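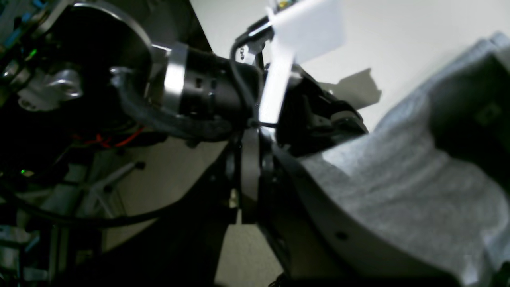

## Looking after the laundry cell

Notes for the folding arm on the Trernent stand, last revised in March.

**Before a run**

- Wipe the gripper fingers with a barely damp cloth. Fabric softener leaves a film and knitted items start to slip.
- Move the wrist slowly through its full travel by hand, drives off. The sleeved cable should follow without pulling tight at either end.
- Check that thin cables have enough slack to form a loop. A cable with no loop will fail at the connector first.

**Lint**

Lint gathers in slots and screw holes. Use a soft paintbrush and a vacuum cleaner on low — compressed air drives it into the joint. We clean every 86 cycles; at 957 the wrist cover comes off for a proper look.

**Loose brackets**

Small brackets work loose with vibration. Refit with a drop of medium threadlocker, wait overnight, then mark the screw head and bracket with one line of paint pen. A broken line means the screw has turned.

**Stand**

Missing foot caps let the stand creep. Zinia 25 mm caps fit, though they need warming in hot water first. Check the level after fitting.

**Faults**

Code 51 on the Noh controller is a wrist over-travel. Switch off, free the cloth, return the joint to centre and restart. If it comes back, look for a pinched cable before changing any settings.

The present cable sleeve was fitted at 2,431 cycles. Spares are in the Pestano drawer, under the fuses.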